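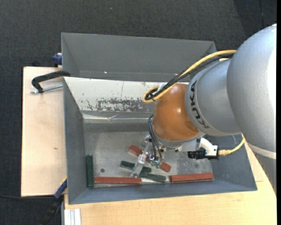
Nellideck

A small command-line tool that turns a plain text file of recipes into index cards you can print, cut out and spill soup on. It was written for the Laltgate supper club, which had 100 recipes in one long file and no agreement on what a cup was.

What it does

Reads one recipe per block, with a blank line between blocks. Lays them out four to a page. Shrinks the type when a recipe runs long, down to a floor set for people who cook without their glasses. Anything over 40 lines spills onto a second card, and you might ask yourself whether you really want to make it.

Getting started

Put your recipes in recipes.txt, then run:

nellideck recipes.txt cards.pdf

The first line of each block is the title. Lines that start with a number are treated as ingredients. A title that starts with a number, like "24 Hour Pickles", will also be treated as an ingredient. Put a backslash in front of it. I know.

Options

--units cups or grams. Mixing both is allowed but prints a warning, and the warning has a tone.
--border Adds a thin line to cut along.
--max 20 Stops after 20 cards. Handy for testing a new printer.

Known problems

Fractions typed as a single character come out as a question mark in the Olmedo font. Use Nillik, or type 1/2 like the rest of us. Duplex printing puts the backs upside down on some printers – flip on the short edge and try again.

Changes

January 2019: oven temperatures no longer get converted twice. Sorry about the meringues.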